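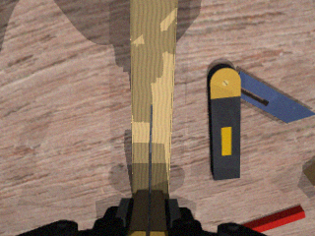

Why doesn't the gripper just squeeze as hard as it can, one reader asked, so that nothing ever slips? A motor can be told to do that. The trouble is that a hard squeeze dents wood and wears out the finger pads, which are the flat parts that touch the board.

Setting the grip is the first job in a new cell. A cell is the space a robot works in, with its table and its tools. At the Nosel workshop in Uvberg, the setup is tried on a computer before the real arm moves. The program is called Trivumance. It works out where the board, the arm and the table will be at each step.

The order is always the same:

Line up the two fingers with the long edges of the board.
Close them slowly until both pads touch.
Add force in small steps.
Lift the board 2 inches and hold it for 15 seconds.

If the board slides, the force goes up one step and the test is run again – from the beginning.

Pads need care as well. Sawdust makes them slippery, so they are wiped with a dry cloth at the end of every shift. On the Lins cell they are changed after 1,075 lifts or 6 weeks, whichever comes first. The power is switched off before anyone reaches in. New pads are a little thicker than worn ones, so the grip test is repeated after each change.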